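Automation in the packing hall: your questions answered

Last updated 2021-04-15

These answers are for everyone who works at the Quintero site, including agency staff and people on temporary contracts. They cover the new robot packing cells, what they will do, and what changes for the teams on each shift. If your question is missing, put it in the box by the canteen door or ask your shift lead.

What is being introduced?

Two packing cells, supplied by Drivico. Each cell has a pair of robot arms that move mixed grocery items between baskets, shelves and bags. The cells are linked to Claria, the order system we already use, so the order lines look the same on screen as they do now.

Which jobs will the cells do?

They will take small mixed orders of fruit, vegetables and packets. Heavy items, glass bottles, chilled goods and anything that needs an age check stay with people. Large orders also stay on the manual benches for now.

Will anyone lose their job?

There are 83 people in the packing hall and the company has agreed that there will be no compulsory redundancies linked to the cells. Some roles will change. When someone leaves, their post may be filled as a cell operator post and advertised inside the site first.

What does a cell operator do?

An operator fills the baskets, checks finished bags, clears stoppages and answers the prompts on the screen when the arms can't pick something up. One operator looks after one cell. The work is mostly standing, with less walking than on the benches and more looking at a screen. 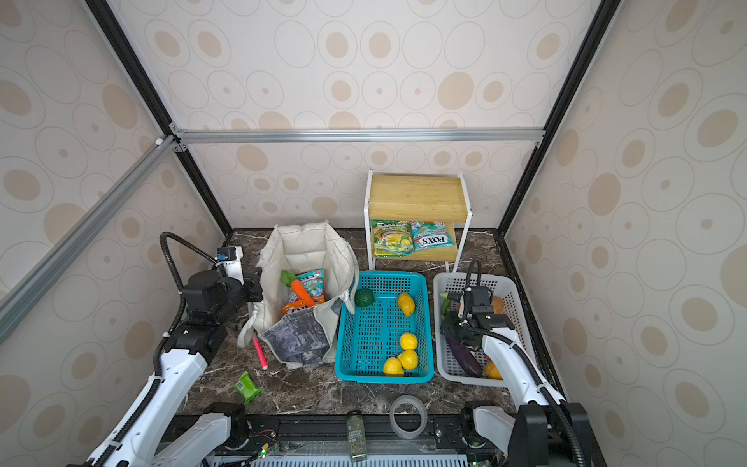
Do I have to become an operator?

Moving to a cell is voluntary until the end of August. After that, the rota may include cell work for people who have finished the training, and you can ask for a review if it doesn't suit you. Health reasons and caring duties will be taken into account.

What training is there?

The course is 40 hours, all in paid time, and is spread over several weeks. It covers safe entry and lock-off, loading, bag checks and the fault screens. You don't need any experience with robots or computers beyond using the Claria handheld. Reading support and large-print notes can be arranged through the training office.

Will my pay change?

Qualified operators move up one pay step from the first full pay period after sign-off. Pay for bench packers stays as it is. Nobody's basic rate goes down if they try cell work and decide to go back to the benches.

Are there new targets?

The pick rate of a cell is recorded against the machine. It won't be used to judge the person running it. Bench targets are not being raised to match the cells. Mispacks found at the bag check are logged in the usual way.

Is it safe to work next to the arms?

The arms stop when the access door is opened, and they can't restart until the door is shut and the operator presses reset. Never reach past a guard or ask someone else to press reset while you are inside. If an item falls where you can't get at it, stop the cell and use the lock-off key. Report any near miss on the same form as for the conveyors.

What happens when a cell stops?

Most stops are small ones, such as a packet lying flat against the side of a basket or a bag that has folded in on itself. The operator clears these. If the same fault comes up again straight after a reset, leave the cell stopped and call engineering on extension 108. Orders waiting for that cell go back to the benches through Claria, and the shift lead decides who picks them up.

Will breaks and shift times be different?

Shift times stay the same. Cell operators get an extra short break in each half of the shift to rest their eyes. The cell is paused during breaks unless a trained person is free to cover.

Who has been consulted?

The staff forum saw the plans before the order was placed and asked for changes to the basket height and the screen position. Both were agreed. Notes from the forum meetings are on Sadis, the staff site, under Workplace Changes.

Can I see a cell before I decide?

Open sessions run at every shift change while the cells are being set up. You can watch a full order go through and speak to the trainers. Sign up on Sadis or on the sheet outside the training office. Safety shoes must be worn.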